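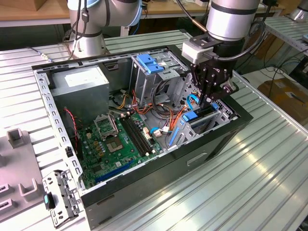
图 6-1 机械臂伸入侧放的机箱,夹爪位于硬盘架一侧

6 故障处理:夹爪在机箱里卡住或误停

这一节是我在 Bredville 拆解工位上写的,前面五节讲的都是正常流程,这一节专门讲出岔子的时候怎么办。台式机拆解里最爱出事的地方就是硬盘架:空间窄,旁边全是电源线,蓝色的卡扣还都长得差不多。我自己在这儿栽过不止一回,所以写得啰嗦一点,大家忍一忍。

先说最典型的那次。当时程序走到“压下卡扣、取出硬盘”这一步,夹爪下探到一半,控制器报了 E-28(侧向力超限),手臂原地停住。我第一反应是按“继续”,结果它又往下顶了一下,再报一次 E-28。等我把它弄出来,卡扣已经裂了,夹爪指尖也歪了一点点。后来查日志,起因很小:机箱放上工作台的时候没有靠紧定位块,整个偏了,指尖压到的是卡扣旁边的金属边。

所以请把下面这句话记牢。

注意:出现 E-28 以后,不要按“继续”。“继续”会让手臂沿原路径接着走,而原路径正是出问题的那一条。

6.1 停机之后先做这几件事

1. 按下急停。哪怕手臂看上去已经一动不动了,也要按。E-28 只是保持位置,电机还带着力,这时候伸手进机箱很危险。

2. 看一眼控制器屏幕,把错误代码、程序行号和当时的侧向力读数抄下来,或者直接导出日志。复位之后读数会清零,我吃过这个亏,事后只能靠猜。

3. 确认另一台手臂也停了。我们工位的急停是两台联动的,但如果你用的是 Gelen 那套老接线盒,急停可能是分开的,两个都要按。

4. 从侧面看指尖和周围零件的关系,分清三种情况:
指尖顶在金属件上,没有夹住东西:走 6.2。
指尖夹着零件,零件还连在机箱上:走 6.3。
指尖或者指板勾住了线:走 6.4。

小提示:光线不够就拿手电照,别把头凑到手臂下面去看。腕部相机的画面在急停以后还能用,我一般先看画面再决定下一步。

6.2 指尖顶住金属件

1. 保持急停状态,用手轻轻推一下机箱。要是机箱纹丝不动,说明指尖压得很实,不要硬拽机箱。

2. 松开急停,切到手动模式,速度调到最低一档。

3. 坐标系选“工具”,不要选“基座”。这一步特别容易错!夹爪斜着进去的时候,基座坐标系的“向上”和夹爪退出的方向根本不是一回事,你以为在往外退,它其实在横着蹭硬盘架。

4. 每次只退 2 毫米,退一下看一下力读数。读数往下掉就接着退,读数往上涨就马上停,换反方向试一次。

5. 指尖完全离开机箱上沿以后,再切回正常速度,把手臂送回待机位。

6.3 夹着零件,但零件没下来

碰到这种情况,很多人会直接把夹爪张开。先别急!零件要是已经被拉歪了,夹爪一松它会弹回去,硬盘还好说,塑料卡扣多半要飞。我戴护目镜的习惯就是这么来的。

1. 戴好护目镜和手套。

2. 在手动模式下,沿工具方向往回送 2 毫米,让零件卸力。

3. 把夹爪力度降到最低,再慢慢张开。控制器菜单里叫“软释放”,在“夹爪”页的第二屏,藏得有点深。

4. 夹爪退出以后,重新按下急停,再用手检查零件。蓝色塑料件发白、起毛、有裂纹的,都算损坏,记到工单上。

注意:硬盘后面的数据线和供电线要在夹取之前拔掉。没拔线就硬取,力读数会慢慢往上爬,不会一下子跳起来,很容易被当成“稍微有点紧”。

6.4 勾住了电源线

机箱里线一多,夹爪进出的时候就会带上一两根。平时抖一抖就掉了,麻烦的是勾在指板螺丝头上的那种,你越退它越紧。

1. 保持急停,不要移动手臂。

2. 确认机箱没有接市电。本来放上工作台之前就该拔掉,但请你再看一眼,顺着电源后部的插口看过去,几秒钟的事。

3. 用塑料撬棒把线拨开。不要用金属螺丝刀,它很容易划到主板。

4. 线特别紧的话,就从插头那一端拔下来,别剪。剪断的线头留在机箱里,下一道工序分拣的时候会多出一堆事。

5. 线都清开以后,按 6.2 的第 2 步到第 5 步退出。

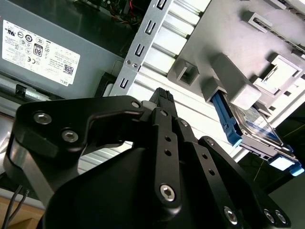

6.5 恢复运行前的检查

手臂退出来了,先别高兴得太早。我那次就是退出来直接重跑,指尖是歪的,第二台机箱又卡在同一个地方。下面几项按顺序过一遍,动作快的话一杯茶还没凉就做完了。

1. 检查指尖。把两根夹指慢慢合拢,对着光看,指尖之间的缝隙应该上下一样宽。一头宽一头窄,就是歪了,要拆下来换。不要用钳子掰,我掰过,掰完看着挺直,一受力又跑偏。

2. 检查夹指和指板上的内六角螺丝。用扭力扳手逐颗确认,扭力值见附录的表。有一颗松了就全部重新上一遍。

3. 检查腕部的线缆。看看有没有压痕和磨破的地方,再让腕部慢慢转一个来回,线缆不能绷直,也不能垂到夹爪前面去。

4. 力传感器清零。清零的时候夹爪里什么都不能夹,也不能碰到任何东西,否则你清的是一个错误的零点,后面所有读数都跟着错,而且屏幕上看不出来。

5. 重新放置机箱。侧放,开口朝上,推到定位块上靠紧,然后用手晃一下,不能有晃动。把台面上拆下来的小铁片、挡板都收进料盘,垫在机箱底下哪怕只有一片,整个高度就不对了。

6. 让程序空跑一遍,只走到硬盘架上方就停。在腕部相机画面里看指尖是不是对着要按的那个卡扣。对不上就重新标定,不要在程序里手动加偏移量去凑。

7. 低速跑完一整台。没有报警,再恢复正常速度。

6.6 同一个错误反复出现

如果检查都做了还是报 E-28,可以按下面的顺序排查:

总在同一种机型上报错:多半是机型模板不对。同一系列的机箱,硬盘架的朝向和卡扣位置可能不一样。请重新采一份模板。

什么机型都报错,位置还不固定:先怀疑力传感器。换上备用的那只试一台,好了就是它。

只在早上刚开机的时候报错:让手臂先空跑一会儿热热身,再做一次清零。我这边一月份最明显,车间冷,零点漂得厉害。

夹爪开合次数超过 1,000 次以后开始报错:看看指尖的纹路是不是磨平了。纹路磨平会打滑,一打滑侧向力就乱跳。我们用的是 Matsuda 的指尖,磨损之后成对更换,不要只换一只。

以上都不是:停用这个工位,挂上停用牌,把日志和工单一起发给 Katness 的维护邮箱。请写清楚报错前的最后一步操作,也写清楚有没有按过“继续”。按过就写按过,没人会怪你,但少了这一条,他们查起来要多绕一大圈。

注意:不要为了让程序跑完去调高侧向力上限。上限在出厂设置里是锁住的,需要改的话由维护人员来改,改完要在工位记录本上签字。

6.7 工单怎么填

错误代码、程序行号、机型、损坏的零件、采取的处理步骤,这几项必填。处理步骤写小节号就行,比如“6.2,6.5 全部”。换过指尖的,把旧指尖装进小袋子,和工单钉在一起,放进工位右手边的红盒子。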